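The four-day week, minus the brochure

The office manager at Kahraman has heard the pitch so many times she can recite it. Same pay, fewer hours, everyone happier, output unchanged. She gave it to her own staff in Fedville last March, when the parts supplier dropped Fridays for its 60 employees.

"I believed about half of it," she says. "The happier part, mostly."

I had asked to see the numbers. Most companies that shorten the week put out a cheerful survey and stop there, and Kahraman did the same. Its survey says people sleep better. It doesn't say how many of them filled it in. She looked it up for me while we talked, and the answer was 47, which is better than I expected. She also told me it went out in the second week.

"You could have asked us anything in the second week," she says. "We'd have said yes."
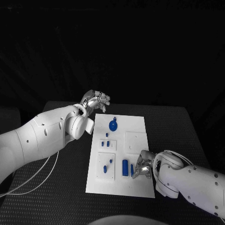

Where the hours went

The contract now says 32 hours. Her own log, kept in a spiral notebook because she doesn't trust the time software, says something else. Over the first three months she wrote down 312 phone calls and messages that reached her on the day off. She answered nearly all of them.

"They weren't emergencies. A customer in Zarkdale wanted an invoice sent again. Somebody couldn't find the toner."

I put it to her that she could have let the phone ring. She laughed, and not kindly. The customers didn't agree to a four-day week, she said, and the first one who waits until the next week for an answer will call Nitau instead.

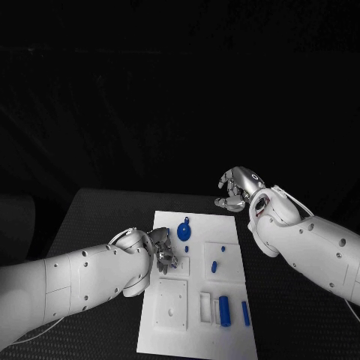

She isn't against the idea. She wants that written down, and I'm writing it down. She likes having a morning to get her car fixed without asking permission. What bothers her is that the people on the warehouse floor got a real day off and the people with phones got a quieter version of the old one — and both were counted the same way when the company announced its results.

Were the results wrong, then? She thinks about that for a while. "Sales held up. That's true. But sales were going to hold up anyway, we'd signed the big orders the winter before." The announcement leaves out the orders. It also leaves out the 11 temporary workers brought in over the summer, whose hours sit in a different budget.

I asked whether she would go back to five days. "No," she said, quickly. Then: "Ask me after a bad winter."

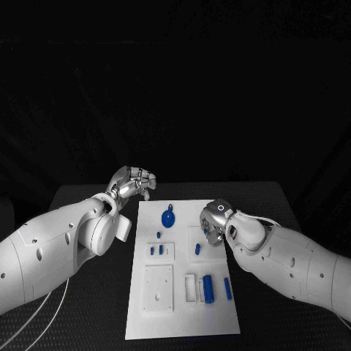 Two robot arms over a white board with blue and white parts.

The company plans to review the schedule again next March. She has been asked to help write the survey, and she wants it to have a question about phones. So far that question is not in the draft.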